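Manusell Open Day: Trying the Nova Arm Simulator

Manusell held its open day on 5th September, and I signed up mainly for the Nova session. Nova is their software for practicing robot arm tasks on a computer before you spend money on an arm. I teach evening classes in machine maintenance and wanted to know if it would work for people who have never programmed anything.

The session ran 55 minutes. Venkatesh Chettiar gave the talk and Jolene Nepia went between the desks helping people who got stuck. There were 15 seats and all of them were taken. If you go to the next one, get there early, as the desks at the back are a long way from the main screen.

The task was a simple tabletop job with a black arm, a grey box with an orange top and a red block. You start with the wide view, which you can tilt and turn with the mouse.

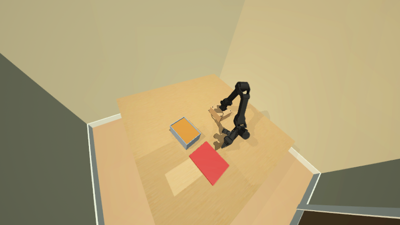 Setup and controls

Each desk had a laptop with Nova already loaded, so I can't say how the install goes. Opening the task took one click. You can move the arm by dragging it or by typing in joint values. Dragging is quicker to learn. Typing is better once you know what you want, and it's what I would teach.

The menus are plain and mostly make sense. I did lose time looking for the reset button, which sits under View for some reason. Jolene said other people had asked about that too. Undo only goes back 7 steps, and a beginner will use those up fast.

The camera views

Nova lets you switch from the room view to a close view with the gripper fingers in it. The close view is round and bends a lot toward the edges. Straight lines turn into curves, and it took me a while to judge distance in it. Venkatesh's advice was to do the large moves in the wide view and only change over for the last part.
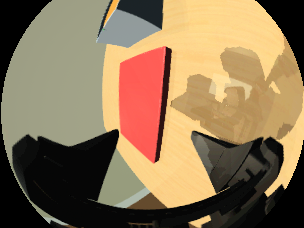 I followed that advice and had a much easier time of it. My first tries, all done in the close view, went badly. I kept coming in at the wrong angle and had to back off and start over. I would still like to see both views side by side, and Venkatesh said that was planned but gave no date.

Graphics are basic. Walls are bare and the shadows on the wood have jagged edges. For training I don't mind this, but anyone hoping for something to show customers may want more polish. I used Mowat in July for a similar class and it looks nicer, though it ran slower on our machines.

Price and support

Manusell sells Nova by the seat, with a discount for schools. Support is by email, and they promise a reply within 2 working days. The printed guide we were given is short and clear. I have asked for a trial copy to run on our own classroom computers, and I'll add to this review when it comes.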